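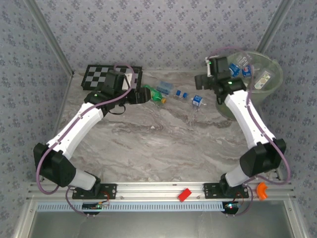 *Estación bimanual Vudport, con tablero de calibración y cubeta de recogida.*

# Estación bimanual Vudport para talleres y clubes

**Categoría:** robótica educativa, nivel avanzado
**Reseña y ficha:** Lies Meijer
**Estado en el catálogo:** admitida con reservas

Tenemos por norma no copiar los folletos de los fabricantes. El de la Vudport promete que un grupo de secundaria tendrá dos brazos «colaborando de forma natural» en la primera tarde. En nuestro club llevó bastante más, y colaborar es una palabra generosa para lo que hacen los dos brazos cuando comparten mesa. Dicho esto, es un equipo serio y hay grupos a los que les va a servir. Otros harían mejor en gastar el dinero en otra cosa.

## Qué se compra

- 2 brazos blancos con articulaciones negras, cada uno con su pinza.
- Raíl de aluminio para el borde delantero, con las placas de montaje negras.
- Canaleta ranurada para el cableado.
- Tablero de calibración a cuadros negros y grises.
- Software de control con licencia para un aula.

El tablero de la mesa y las paredes no vienen incluidos. El nuestro tiene acabado tipo mármol y las paredes están forradas con papel de florecitas azules, elegido por votación. La cubeta transparente y los objetos de prueba también corren por cuenta del centro.

## Para qué la usamos

El ejercicio de curso es recoger la mesa: botella, tapones, latas y envases tienen que acabar en la cubeta. Parece trivial hasta que se intenta. Las latas son lo más agradecido. Los tapones pequeños son otra historia, sobre todo cuando hay dos juntos y la pinza tiene que decidirse por uno. El envoltorio de plástico arrugado lo dejamos en la cubeta como dificultad añadida, y sigue siendo lo que más discusiones provoca entre los alumnos, que culpan al programa, y yo, que culpo a la pinza.

El folleto habla de un 98 % de agarres correctos. No dice con qué objetos. Pedimos el dato y nos mandaron otra vez el folleto.

## Especificaciones que hemos podido comprobar

| Característica | Valor |
|---|---|
| Ancho mínimo de mesa | 900 mm |
| Holgura recomendada detrás del raíl | 200 mm |
| Brazos | 2 |
| Indicador en la muñeca | Luz verde |
| Fijación | Atornillada al raíl |

La holgura figura en el manual como «recomendada». Tómenla por obligatoria si van a poner paredes, porque el codo necesita más sitio del que uno calcula con el equipo apagado.

## Lo que funciona

El montaje sobre raíl es firme. Las placas no se han movido en todo el curso y los tornillos quedan a mano, algo que se agradece cuando hay que desmontar un brazo con un grupo entero mirando. La calibración con el tablero es repetible siempre que alguien se acuerde de no apoyar el codo en la mesa. Y la documentación de la interfaz de programación, aunque está mal traducida, es completa.

## Lo que no

**Los cables.** Los morados que recorren los brazos van por fuera y forman bucles amplios. El fabricante dice que así se evitan tirones. Puede ser, pero también es lo primero que agarra un alumno de catorce años. Duyên Lý, que lleva el grupo de los mayores, hace revisar el recorrido antes de cada sesión y lo ha puesto por escrito en la hoja de arranque.

**Las placas electrónicas a la vista.** Van bajo el raíl, en la base de cada brazo, con sus cablecillos rojos y negros al aire. Para enseñar está bien que se vean. Para un taller donde se merienda, no tanto. La tapa protectora se vende aparte.

**El modo «aprendizaje por demostración».** Es el gran argumento comercial y el punto en el que soy menos entusiasta. Los alumnos mueven los brazos, el sistema graba y después, en teoría, generaliza. En nuestra experiencia reproduce bastante bien lo grabado y se pierde en cuanto la botella cambia de orientación. Hay una lección útil ahí, pero conviene que el profesor la tenga preparada, porque el manual no la menciona.

## Competiciones

La liga Brustico admite la estación en la categoría de mesa. El reglamento pide que cada equipo presente su propio código, de modo que las rutinas de demostración de fábrica no puntúan. Hay que leerlo antes de enero, que es cuando se cierran las inscripciones y cuando suelen llegar las preguntas.

## Alternativas

El kit **Wijaya** tiene un solo brazo y basta para un primer curso. El **Luvari** trae mejores pinzas y peor soporte técnico; escribimos en octubre y contestaron en marzo.

## Préstamo y pedidos

Los centros asociados pueden solicitar la estación en préstamo antes de comprarla. Se entrega sin mesa, con el raíl desmontado y el tablero de calibración en funda rígida. El tablero debe volver plano: si llega doblado, se cobra.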